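Lestness Fellowship

This site uses cookies. By continuing to browse you accept our cookie policy.

14 shares | 3 comments

The Lestness Fellowship is an evangelical Christian missions network based in Lestness. It trains lay members of local churches for short and long periods of outreach, and it holds a yearly prayer and sending conference in the nearby town of Hurnen. The Fellowship is not a denomination. Member churches keep their own names, pastors and statements of faith, and pay a yearly fee toward the cost of training.

History

The network grew out of a weekly prayer meeting shared by Baptist and Pentecostal congregations in Lestness. The first joint outreach was a door-to-door campaign in Hurnen, after which the churches agreed to keep a common office and a common fund. A constitution was adopted at a members' meeting in February of the following year. It limits the governing board to nine people and bars any one church from holding more than two seats.

Early work was almost entirely local. Overseas placements began when a partner congregation in Andach asked for help running a Bible school, and Andach remains the largest field. Smaller teams have worked with migrant families and in port chaplaincy.

Training

Candidates attend a residential course known as the Giáp School, named after the house where it was first taught. The course lasts 41 days and covers Bible survey, personal evangelism, language learning and basic bookkeeping. Students also share the cooking, cleaning and laundry.

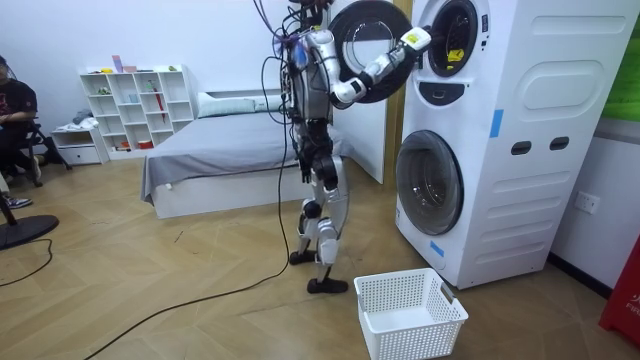 Mornings are given to classes and afternoons to practical work with a host church. There are no written exams - students are assessed by their host pastor and by two members of the teaching staff. Those who finish may apply for a placement, but a place on a team is not guaranteed. The school has trained 235 people, and most of them returned to their home churches.

Conference

The yearly conference runs for three days. Attendance at the first was 200, and the hall now in use seats 500. Evening meetings are open to the public, while daytime sessions are for delegates. New teams are prayed for and formally sent out on the last night. The meeting planned for 19 August 2020 was held online.

Beliefs and criticism

The Fellowship's statement of faith is short and leaves baptism and spiritual gifts to the member churches. Some congregations have objected to this, and two left over the question of who may teach at the school. Others have argued that short placements cost too much for what they achieve. The board responded by raising the minimum overseas stay to six months.

Sign up for our newsletter to receive new articles by email.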